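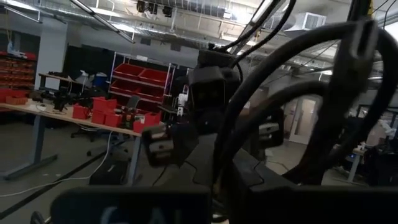 4.2 Weighting the wrist views in the cable task

The cable task uses two arms mounted on opposite sides of a butcher-block table. The policy has to move braided and plain cables between the tabletop and a wire basket, one cable per attempt. We chose cables over rigid parts for this test because a cable looks different every time it is put down, and the policy cannot lean on a remembered outline. The training set, which we call Flellow, holds 2,036 episodes recorded by teleoperation. All of them were used for training except a held-out set of basket layouts described in Section 5.

Each time step gives the policy one view from above and one view from each wrist. In our first version, Sturel, the three views were encoded separately and their features were joined with equal weight. This works well while both grippers are low over the table. When an arm is raised or turned outward, its wrist camera sees mostly the room: bins, ductwork, its own cabling. Features from these frames carry little about the task, and they change from day to day as things in the lab are moved. We found that Sturel would sometimes stall with one arm lifted, and the stalls stopped when we blanked that arm's wrist view by hand.

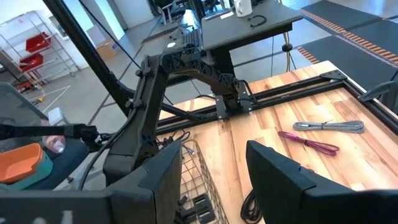
Figure 2. Wrist view with the opposite arm, the wire basket and several coiled cables in sight.

Not every outward view is useless, though. In Figure 2 the basket shows in the gap between the fingers, and the other arm is visible from its mounting plate to its gripper. A simple rule based on gripper height would throw such frames away. Jillier, the version we report in the rest of the paper, learns a single weight for each wrist view at each time step. The weight is predicted from the joint angles and the encoded image together, then multiplied into the features before they are joined. The view from above always keeps a weight of one.

We trained the weights together with the policy and gave them no labels of their own. Early runs pushed both weights toward zero, and the policy then missed thin cables near the basket rim. A small penalty on low weights fixed this – we set it once, on a separate bin-sorting task, and left it alone.
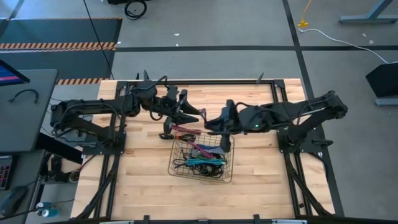

Figure 3. The two arms over the basket, with black, teal, blue and magenta cables inside.

The view from above has its own weak point. With both grippers close to the basket, as in Figure 3, the wrists and fingers can cover part of the rim, and cables that cross each other are hard to tell apart. These are the moments when we expected the wrist weights to rise, and in most held-out episodes they did. The exceptions were episodes where a black cable lay against a black finger. Both weights stayed low there and the arms tended to hover.

We repeated training with 7 random seeds. The order of the two versions was the same for each seed, although the gap was smaller on layouts with a single cable. Gazi, our baseline without wrist views, could not be compared on crowded baskets, as it rarely closed a gripper on any cable. We return to it in Section 5 for the open-table layouts.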